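Storage and Organizing > Clothing > Folding heavy cable knits: thirds or rolled?

tarn_shelf
Posts: 108

I am redoing the sweater storage before July and need to settle on one method for cables. Until now everything went on open shelves. I have moved to Stallent drawers, the shallow version, and the inside height is 9 inches. Flat knits are no problem. Cable knits are.

The trouble is bulk at the fold. A cable panel is at least double the thickness of plain stockinette, and when the sleeves are folded across the back you get four layers at the center and two at the edges. The stack leans, then it slides. Rolling gives an even thickness but the ribbing at the hem gets stretched around the outside of the roll.

What I have tried:

Thirds, sleeves crossed on the back. Stable for two sweaters, not for three.

Half lengthwise, then thirds. Better, but there is a hard crease down the front panel.

Rolled from the hem. Fits the drawer, looks fine, but see the ribbing problem.

The one giving me the most grief is the mustard one. The cables are dense and it goes back to a lump as soon as I let go of it.
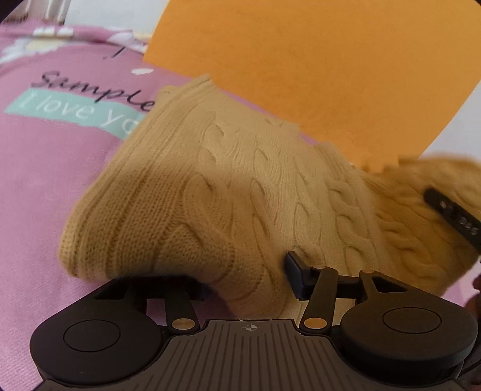
odd_gusset
Posts: 1824

Rolling is wrong for anything with a ribbed hem. Start the roll at the shoulders if you must do it, so the rib ends up on the outside under its own tension only, and do not band it. But I would not roll at all. Fold the sleeves straight down along the sides, parallel to the body, and skip the crossing. That takes the extra layers out of the center. Then fold the body once, hem to shoulder. It makes a wide, low packet.

tarn_shelf
Posts: 108

Sleeves down the sides makes it too wide for the drawer. I would need to fold the sides in by a few inches and then I am back to the same layers, only moved outward.

odd_gusset
Posts: 1824

Moved outward is the point. Alternate the direction of each sweater in the stack and the thick sides cancel.

plainhem
Posts: 3

Does the fiber matter here? I have acrylic cables that I roll and the hems recover after a wash. My wool ones I would not risk.

odd_gusset
Posts: 1824

It matters. Acrylic can hold a stretched shape if it gets hot in the dryer, so be careful with that too. Cotton is the worst of them in my experience - heavy, and the rib has very little spring to start with.

Bakke
Posts: 412

I disagree with the stacking advice in general. With cables, the bottom sweater gets pressed and the texture goes flat by the end of the season. File them upright. Fold to a rectangle, fold that in half, stand it on the folded edge. Nine inches is enough for most adult sizes if the last fold is done in half and not thirds.

I use the felt dividers from Nernuva to keep the row from falling over when one is taken out. Cardboard works equally well if you cut it to the drawer.

odd_gusset
Posts: 1824

Upright is fine for a full drawer. In a half-full drawer they slump, divider or no divider, and then you have a crease at an angle across the body. I have steamed enough of those out.

Bakke
Posts: 412

Then fill the drawer. T-shirts at the back take up the slack.

tarn_shelf
Posts: 108

Tried both this evening. Results for a 9 inch inside height, medium and large sweaters:

Upright, folded in half at the last step: clears the drawer front, but the two thickest cables catch on the frame above when the drawer opens. Pressing down on them while pulling works. I do not want to do that every morning.

Flat, sleeves down the sides, alternating: three high is level. Four touches the frame.

So flat for the heavy ones and upright for the rest. The crease on the front panel is gone with the single fold.

plainhem
Posts: 3

Which way does the fold face in the flat stack? Mine are always hem out and I end up grabbing two at once.

tarn_shelf
Posts: 108

Fold toward the front. The alternating is left to right only - neck to the left, then neck to the right.

Bakke
Posts: 412

If the drawer frame is what catches, the Muvonura runners sit lower and can be swapped in. Check the screw spacing on yours first. I had to drill new holes.

odd_gusset
Posts: 1824

New runners to avoid a flat stack of three sweaters. All right.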